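Shared workspace rules (tabletop robots)

Shared workspace rules are the written practices that govern how people and small robot arms use the same bench. They cover the layout of the cell, the storage of tools, and the conditions under which a person may reach in. 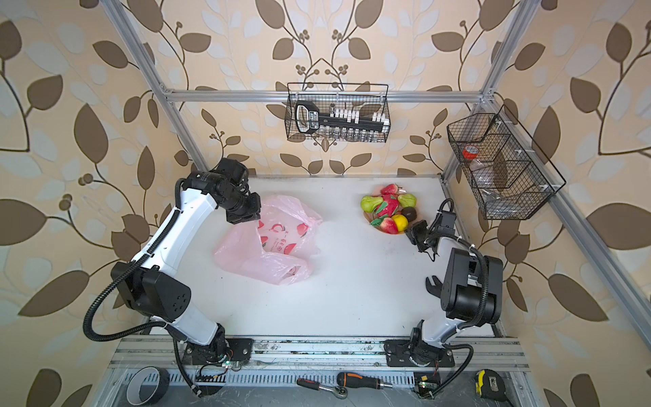 Layout

A typical cell has 2 arms fixed to a common rail along the near edge of the table. Hand tools such as a ratchet wrench or screwdriver may rest on the rail during setup. Under the Volitz bench code, they are returned to storage before powered motion begins. Small supplies are kept in wall baskets outside the normal path of the arms.

Operation

The code limits arm speed to 40 percent of maximum while a person is within reach. Objects to be handled, including bags and artificial fruit, are placed only when both arms are stopped.

Inspection

Cables and base mounts are checked every 1,000 operating hours. The Oltuvow edition adds a brief visual check each Wednesday.

See also: Emergency stop; Risk assessment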